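第4章 ロープとフェンダーの準備、そして最初の離岸まで

前の章でエンジンまわりの点検が終わったので、次はいよいよ船を桟橋から離すところまで進みます。私はこのマリーナで小型船の教習を手伝っている者で、この手引きも教習に来る人に渡すつもりで書き始めました。書いているうちにどんどん長くなってしまい、章が増えました。すみません、でも読んでおくと当日かなり楽です!

対象にしているのは、うちの教習艇「パカノ(Pakano)」です。船外機一基、操舵席は右舷側、デッキは低め。ほかの船でも考え方は変わりませんが、クリートの位置や数は船によって違うので、そこは自分の船に読み替えてください。この版は2019年12月17日に直したもので、前の版とは4-3の順番が入れ替わっています。古い紙を持っている人は捨ててしまって大丈夫です。

4-1 そろえておくもの

桟橋に着いてから「あれがない」とロッカーまで走るのは、けっこう疲れます。私は毎回やっていました。係留ロープ、予備のロープ、フェンダー、ボートフック、すべり止めのついた手袋。ライフジャケットは持ち物に入れていません。もう着ているはずだからです。

係留ロープは船首用、船尾用、それにスプリング用を用意します。スプリングというのは船が前後にずれるのを抑える斜めのロープのことで、初めての人はたいていここでつまずきます。名前がばねみたいでややこしいんですよね。私も最初の教習で本当に金属のばねを探しました。

パカノには直径11ミリのナイロンロープを積んでいます。伸びがあるので、隣を船が通って波が来てもガツンとこないのがいいところ。ただし伸びるロープは、切れたり外れたりしたときに勢いよく跳ね返ります。あとの注意にも書きますが、ぴんと張ったロープの延長線上には立たないこと。これだけは早めに癖にしてください。

注:ロープの端がほつれているものは使いません。ビニールテープでぐるぐる巻きにした「応急処置」が何年もそのままになっている船をよく見かけますが、うちの船では見つけしだい外します。端止めの道具は道具箱の下の段にあります。

4-2 フェンダーを下げる

フェンダーは船と桟橋のあいだに入るクッションです。高さが合っていないと、付いていても役に立ちません。

1. まず船のどちら側が桟橋に付くかを確かめます。離岸のときは見ればわかりますが、帰りに反対側へ入ることもあるので、出る前に聞いておきます。

2. フェンダーを船の一番ふくらんだところに一つ、その前後に一つずつ下げます。ロープはハンドレールに結んでもいいのですが、力がかかる日はクリートかスタンションの根元にしてください。上のほうに結ぶと、てこの力で曲がります。

3. 高さを合わせます。浮桟橋なら、フェンダーの真ん中が桟橋のふちに当たるくらい。下端が水に浸かるほど下げると、波のたびに踊って上に逃げます。

4. 結び方は巻き結び(クラブヒッチ)にひと結びを足します。すぐ高さを変えられるので便利です。慣れないうちはほどけやすいので、足すひと結びを省かないように。

5. 桟橋側から一度見ます。船の上からだと、ちょうどいいように見えてしまうんです。

注:固定岸壁に付けるときは話が変わります。潮で船だけが上下するので、縦に長いフェンダーを使うか、板を一枚かませます。シェーベリ(Sjöberg)桟橋は浮桟橋なので、この章ではそこまで考えなくてかまいません。

フェンダーの空気圧もたまに見てください。親指で強く押して少しへこむくらいが目安です。冬の朝はどれもふにゃっとしていて、そこで空気を足しすぎると、春になってぱんぱんになります。4月に倉庫を開けたら一つ弁のところから割れていた、ということがありました。足しすぎたのはたぶん私です。

4-3 ロープを外す前に

エンジンをかける前に外す人がときどきいますが、順番は必ず「エンジンが先」です。かからなかったときに、風まかせで隣の船に寄っていくことになります。想像するだけで胃が痛いです。

1. 第3章の手順でエンジンをかけ、中立で暖機します。冷却水の吐き出し口から水が出ているのを見てください。出ていなければすぐ止めます。

2. アイドリングの回転数を見ます。パカノの場合、落ち着くと600回転あたりの目盛りに針が来ます。針がふらふらして定まらないときは、もう少し待ちましょう。

3. 前進、中立、後進、中立と、クラッチを短く入れて効きを確かめます。ロープがつながっているうちにやるから意味があるのです。スロットルは開けません。

4. 舵を左右いっぱいまで切って戻します。引っかかりがあったら出ません。

5. キルスイッチのコードを体につけます。手首でもベルトでもいいですが、ライフジャケットのひもにつけるのはやめてください。引っぱられたときにひものほうが伸びて、肝心のコードが抜けないことがあります。

6. 乗っている全員に、これから離れることを声に出して伝えます。照れくさくても声に出す! うなずき合っただけで始めると、たいてい誰かが桟橋に片足を残しています。

注意:暖機中の船尾には人を立たせないこと。プロペラが止まっているように見えても、クラッチは思ったより軽く入ります。

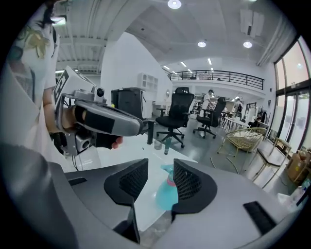 声かけの言葉は、前もって決めておくと楽です。うちでは「船首、放して」「船首、放した」と、言われたことをそのまま返します。返事が「はーい」だけだと、放したのか、これから放すのか、操舵席からはわかりません。風が強い日は手信号も使いますが、これも乗る前に一度合わせておきます。私の「待って」と、相手の「いいよ」が同じ手の形だったことがあって、あれは冷や汗ものでした。

教習仲間のヘドヴィグ・マグヌソン(Hedvig Magnusson)さんは、声が返ってくるまで絶対にスロットルに手を置きません。私もまねをしています。手を置いていると、つい動かしたくなるんですよ。

4-4 風と流れを見る

ここは手順というより読み物です。でも飛ばさないでくださいね。

旗でも、水面のさざ波でも、隣のヨットの風見でもいいので、風がどちらから来ているかを見ます。桟橋から船を押し出す向きの風なら楽な日。ロープを放せば勝手に離れていきます。逆に桟橋へ押しつける風だと、まっすぐ出ようとしても船尾が桟橋をこすります。

流れのほうは風ほど目立ちません。杭のまわりの水の盛り上がりや、浮いている葉っぱの動きで見当をつけます。ベルコフ(Verkov)水路の口に近いバースは、下げ潮のときに思った以上に引かれるので、初めての人は潮止まりの前後に出るのがいいです。

迷ったら、その場で五分待って見ていてください。ほかの船が出るところを眺めるのも勉強になります。上手な人ほど動きがゆっくりで、見ていて退屈なくらいです。

4-5 離岸の手順(風が弱いとき)

左舷を桟橋に付けている場合で書きます。右舷付けなら左右を逆にしてください。

1. 周りを見ます。後ろも見ます。水路を来る船がいたら先に通ってもらいます。

2. スプリングを外し、デッキに取り込みます。力がかかっていないほうから外すと楽です。

3. 船尾のロープを外します。輪のほうを桟橋側に残さず、必ず船の上へ。水に落ちたロープはプロペラに巻きつきます。

4. 船首のロープを外し、船首を手かボートフックで軽く押します。足で押さないこと。船が離れるのと足が開くのが同時に起こります。

5. 船首が少し開いたら、クラッチを前進に入れ、すぐ中立に戻します。舵はほぼまっすぐ。早くから右に大きく切ると、船尾が左へ振れて桟橋に当たります。

6. 船尾が桟橋から離れたのを見てから、ゆっくり舵を切っていきます。

7. マリーナの出口まではデッドスロー。引き波を立てないように。

8. 出口を過ぎたらフェンダーを上げ、ロープを巻いてロッカーにしまいます。出したまま走っている船は遠くからでもよくわかります。

5番が一番の難所だと思います。車の感覚だと前輪が向きを変えて後ろがついてくるのですが、船は後ろが先に振れます。頭でわかっていても手が車の動きをするので、最初の何回かは隣に誰か乗ってもらってください。

注:船外機は舵を切った状態でクラッチを入れると、その向きに押す力が出ます。惰性だけで舵を切っても、ほとんど曲がりません。「舵を切る、少し入れる、抜く」のリズムです。

4-6 押しつける風のとき

前のスプリングを使って船尾を開く方法です。慣れるとこちらのほうが好きという人もいます。私もその一人で、きれいに決まるとちょっと鼻が高い!

1. 船首寄りの桟橋側にフェンダーを一つ足します。ここに力が集まります。

2. 前のスプリング(船首のクリートから、後方の桟橋側クリートへ取るロープ)だけを残し、ほかは外します。端は船に戻しておいて、船の上から抜けるようにします。二重に取る、と呼んでいるやり方です。

3. 舵を桟橋側へ切り、前進にそっと入れます。船首がフェンダーに寄りかかり、船尾が開いていきます。

4. 船尾が十分に開いたら中立。舵をまっすぐに戻します。角度でいうと30度くらいまで開けたいところです。

5. 後進に入れ、同時にスプリングを船の上から引き抜きます。引っかからないよう、端に結び目を作っておかないこと。

6. 桟橋から離れたら中立にし、進む向きを整えて前進します。

注意:スプリングに力がかかっているあいだ、ロープに手足を近づけないこと。クリートとロープのあいだに指をはさむと、手袋をしていても無事では済みません。

注意:回転数で押し切ろうとしないでください。風に負けると、つい2,000回転、それ以上と上げたくなりますが、そこまで上げないと開かない日は出ない日です。私は二回あきらめて、二回とも桟橋でお茶を飲んで帰りました。

4-7 うまくいかないとき

船尾が桟橋に戻ってしまう。舵を切るのが早すぎるか、切りすぎです。いったん中立にして、戻るなら戻ってしまってかまいません。フェンダーはそのために下げてあります。手や足で止めようとしないでください。

ロープが桟橋のクリートから抜けない。慌てて引くと結び目ができます。クラッチを中立に戻し、たるませてから、波を送るように振ると外れることが多いです。だめなら桟橋に付け直します。

エンジンが止まった。先にクラッチを中立へ。次にキルスイッチのコードが抜けていないかを見ます。抜けていることが本当に多いです。流されそうなら、近くの杭か空いている桟橋にロープを一本取って、それからゆっくり考えます。

プロペラにロープを巻いた。エンジンを止め、キーを抜き、チルトを上げてから見ます。キーを抜くまでは手を伸ばさないこと。強く巻いているときは自分で切ろうとせず、事務所に無線を入れてください。

4-8 記録をつける

パカノを使った人は、帰ってきたらビカンセ(Bikance)の航海ノートに書き込みます。操舵席の下の引き出しに入っている、表紙の厚いやつです。出た時刻、戻った時刻、燃料の残り、気になったこと。「異常なし」だけでもいいのですが、「右舷のクリートが少しゆるい気がする」みたいな書き込みが、次に乗る人には一番ありがたいのです。字が汚くても大丈夫、私の字よりは読めます。

鉛筆を使ってください。ボールペンは湿った紙だとかすれます。引き出しに入れておいた鉛筆がよくいなくなるので、見つけた人は戻しておいてくれると助かります。

次の第5章では、着岸と、ロープの取り直しをやります。離岸よりずっと言いたいことが多いので、たぶんまた長くなります。先に巻き結びとクリート結びだけ、家で練習しておいてください。椅子の脚があればできます。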